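The Shrug Deserves Better Company

I have been an agnostic for longer than I have been anything else, including married, solvent and able to eat cheese. It is not a position that gets you invited to things. Believers have potlucks. Atheists have conferences with lanyards. The rest of us have a vague expression, and we are told by both sides that we should hurry up and make a decision, as if the cosmos were a sandwich counter and there were people waiting behind us.

I used to mind. Then I moved to Julach, a town with 1,850 residents and more steeples than traffic lights, and began to think that the trouble with agnostics is our manners. We have let ourselves be described by other people. To the devout we are atheists who lack nerve, and to atheists we are churchgoers who sleep in. I would like to put in a word for the position before it gets filed permanently under "other."

What not knowing asks of you

The usual charge is laziness. A person who says "I don't know" about God is assumed to have given the subject the same attention he gives to the terms and conditions on a parking app. I grant that such people exist. I have met them, and some weekends I am one.

But try doing it properly. The believer who loses a parent has a set of words ready, and they are good words, worn smooth by a great many hands. The convinced atheist has words too, somewhat shorter. When my father died, in February, with the ground in Cunska frozen so hard that the burial had to wait, I had neither. I stood at the back of a church I did not belong to and found that I could not say the prayer and could not dismiss it. I held the hymnal open to the right page. It seemed the least I could do, and I am fairly sure it was also the most.

That was work. It went on for months. I don't claim it made me wise, and it certainly didn't make me pleasant to live with, but I object to hearing it called a day off.

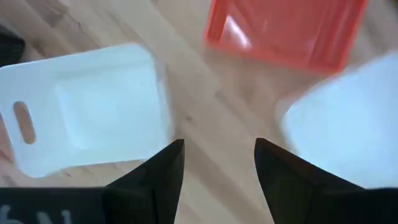 The survey problem

Some of the blame belongs to forms. A few years ago a questionnaire went around the county asking what we believed, and it offered a scale from zero to 100. I put 25 in the morning and changed it to 80 after supper, and then I crossed that out too, because what had changed was the supper. Belief in my case turns out to be sensitive to gravy.

The results were printed in the local paper under the heading "Undecided," a word I associate with people who haven't picked a paint color. An undecided voter is expected to come around by election day. I am not on my way to a polling place. I have looked at the question as hard as I know how, and my report is that the evidence I can reach does not settle it. You may think that's wrong. Plenty of good minds do, in both directions. But it is an answer, and I would like it printed as one.

There is also the matter of the word "spiritual," which gets pinned on anyone who hesitates. I was once talked into a weekend retreat at a place called Droltis, where for 200 dollars I was encouraged to hum at a lake. The lake was lovely. I have nothing against the lake. I came home with a cold and no new information.

In praise of the back pew

I still go to services now and then - Christmas, funerals, the occasional Sunday when the choir is short of people who can stand up straight. My neighbors have stopped asking whether this means anything. One of the kinder sermons I have heard was about Thomas, the disciple who wanted to see the wounds for himself. The preacher pointed out that he was still in the room with the others a week later. They hadn't thrown him out, and he hadn't stormed off.

I think about that more than I expected to. The doubter gets his proof in that story, of course, and I have not had mine, so the comparison only goes so far. My copy of Xu's essays on doubt, which I lend out and never quite get back, makes a similar point at much greater length and with footnotes.

What I would ask of my more certain friends is modest. Stop waiting for us to finish. Pass the hymnal down the row, or the pamphlet, whichever you've got, and I'll read it with real interest. I may have a question or two afterward. I usually do, and there is usually coffee.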